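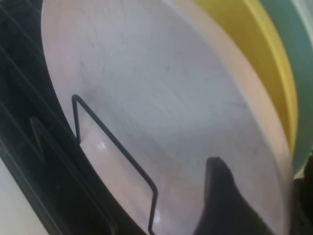
Dish rack and plates, notebook entry, 14 January 2021

Written by Impi. Teemu Laitinen is away until the next round, so I write more than usual.

The question for today was simple. Do the colored plates from the Zernen set still look good enough for the tasting evenings, and can we dry them standing in the black wire rack on the white table? In September we had them lying in a pile on a towel and this was bad, they stuck together and stayed damp between.

State of the plates

I looked at each plate near the window. The pink one is the most tired. It has gray scuffs and short fine scratches all over the flat middle part, and a few darker smudges too. The rim is better and still has the warm peach color. I tried with baking soda paste and a soft cloth on a small place at the back. The scuffs became a little weaker but the scratches stayed, as I expected. I did not want to rub more, the finish is matte and I am afraid to make a shiny spot.

Teemu wrote in the old list that sandpaper grit 2000, used with water, could help. I would first try this on a plate which is already broken. We have one in the Lehtinen box, under the cups.

Place of the rack

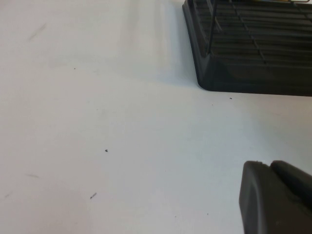 Before today the rack was close to the sink, and every person who passed pushed it with the elbow. I moved it to the far end of the white table and left it there for the whole morning. The black tray has a floor with ridges, and the corners are round, so I can wipe along the edge without the cloth catching. I left open table next to it for putting down a plate when the hands are full. This I would like to keep free, please do not put the coffee things there.

For the drip test I poured 300 ml of water slowly over the wires with a measuring cup. All of it stayed in the tray. I did not try 1000 ml, it seems not useful, we never have so much water coming from a few plates. After pouring out, some drops remained between the ridges and I had to turn the tray over on a towel. It took about 9 minutes until I could call it dry.

Loading

The plates go in standing, one close behind the other. I thought first that they must have big gaps, but the rack does not have so many supports and they slide if they stand too loose. In a tight row they hold each other. The bad side is that air comes slowly between them.
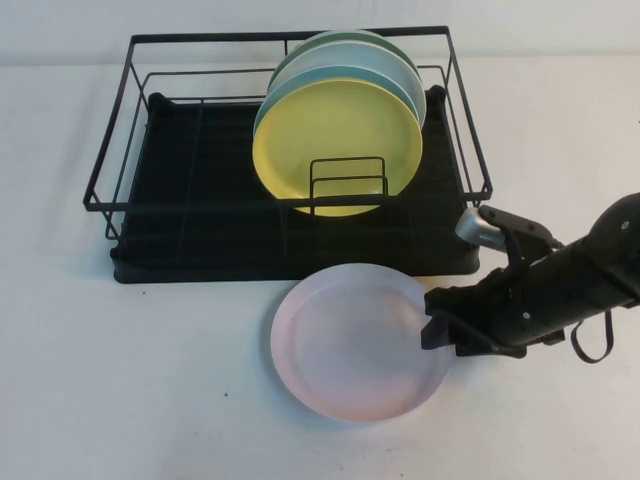
Yellow in front, mint green at the back, four standing in the rack.

The small wire holder inside is good for the front plate but I am not sure if it should be turned the other way. Stirnwood has the same kind of rack in their kitchen, I will ask them how they use it.

To do
- try the wet sandpaper on the broken plate
- ask Stirnwood about the holder
- look if Tredura still sells single plates in pink
- new towel for under the tray, the old one leaves fluff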